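Wrist view in sim shelf demos: keep the empty-compartment segments or trim them?

wtimmermans
Posted Monday 9:12 AM

We are collecting teleoperated demos in simulation for shelf placement, 300 episodes per cabinet variant. Policy input is one wrist view plus joint state. Simulator is Karnum, recorder is our own.

Problem: in a lot of episodes there is a long segment where the wrist view has almost no content. The operator is lining up with the lower compartment and the only things in view are board, walls, floor and a fingertip. The policy trained on the first batch hesitates at exactly this point. It drifts left, stops, drifts back.

Typical frame from one of those segments:

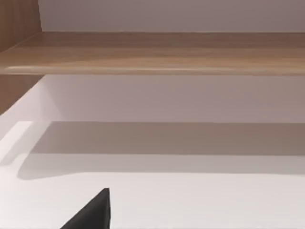 Lower compartment, wood board overhead, one fingertip in view.

Options as I see them: (a) trim these segments in post, (b) move the wrist camera, (c) keep everything and collect more. I would like to avoid (b) because the mount matches the real arm.

m_alcaraz
Posted Monday 9:40 AM

Don't trim. If you cut the alignment segment, you get a jump in joint state between consecutive steps and the policy learns the jump. We did this on a drawer task and had to throw out the whole set.

What is your action chunk length? Hesitation in low-texture views is often the operator's hesitation, copied faithfully. Plot end effector speed per step before you blame the image.

wtimmermans
Posted Monday 10:05 AM

Chunk length 36. I have not plotted speed. Will do.

tarkier_tri
Posted Monday 10:31 AM

I disagree with m_alcaraz in part. Trimming is fine if you trim idle steps only, meaning commanded motion below a threshold, and leave the moving steps alone. No jump in joint state that way. We have done it on every set at Tarkier and it removes most of the stalling.

On the view itself: it isn't as empty as you make it sound. You have the shadow band along the back of the white surface, the line where the back wall meets the floor, and the brighter side panel on the left. Those are usable depth and lateral cues. The question is whether they survive your randomization. If you randomize light direction per episode, the shadow moves and the policy can't rely on it. If you don't, it will rely on it too much and fail on the real cabinet.

wtimmermans
Posted Monday 10:48 AM

Light is fixed in batch one. Wood texture is randomized, walls are not.

m_alcaraz
Posted Monday 11:02 AM

Then batch one has the same shadow everywhere and I would bet the policy is keyed to it. Fix that first.

On idle trimming: it changes the timing. A pause before insertion can be there for a reason, e.g. waiting for the arm to settle. Remove it in the data and the policy inserts while the arm is still moving. Tarkier may have a stiffer controller than most people here.

tarkier_tri
Posted Monday 11:20 AM

Fair on settling. We keep 3 idle steps before any contact event and drop the rest. Should have said so.

yuzu_y
Posted Monday 1:15 PM

Two things from our side (Kowalczyk cabinet set, similar geometry).

Proprioception dropout made this worse for us. In low-texture views the joint state was carrying the policy, and we were masking it. Check whether you have it on by default.

Also, have your operators use the same wrist view the policy gets. Ours were driving from a free camera in the simulator, so they corrected for things the policy couldn't see. We re-recorded 7 variants over that in December.

wtimmermans
Posted Monday 1:33 PM

Operators have the free camera open next to the wrist view. Trinidad ran most of batch one and says she hardly looks at the wrist window during approach. That probably explains a good part of it.

sphuthong
Posted Monday 2:02 PM

I would still move the camera. One fingertip in view gives you no gap between fingers, so you can't judge grasp width or roll from the image. Matching the real mount is not a reason to keep a bad mount — change the real one too.

wtimmermans
Posted Monday 2:10 PM

The real mount is a Gillen bracket shared with another project. Not my call.

sphuthong
Posted Monday 2:14 PM

Then add a second fixed view in front of the cabinet. Costs you storage and nothing else.

m_alcaraz
Posted Monday 2:26 PM

It costs calibration on the real side every time someone bumps the stand. I would do lighting and wrist-only teleop first, and one change per batch or you won't know which one helped.

wtimmermans
Posted Monday 4:51 PM

Speed plot is done. Clear dip in the approach phase in most episodes, same place the policy stalls. Re-recording one variant with wrist-only teleop, light still fixed, no trimming. Light randomization goes in the batch after that.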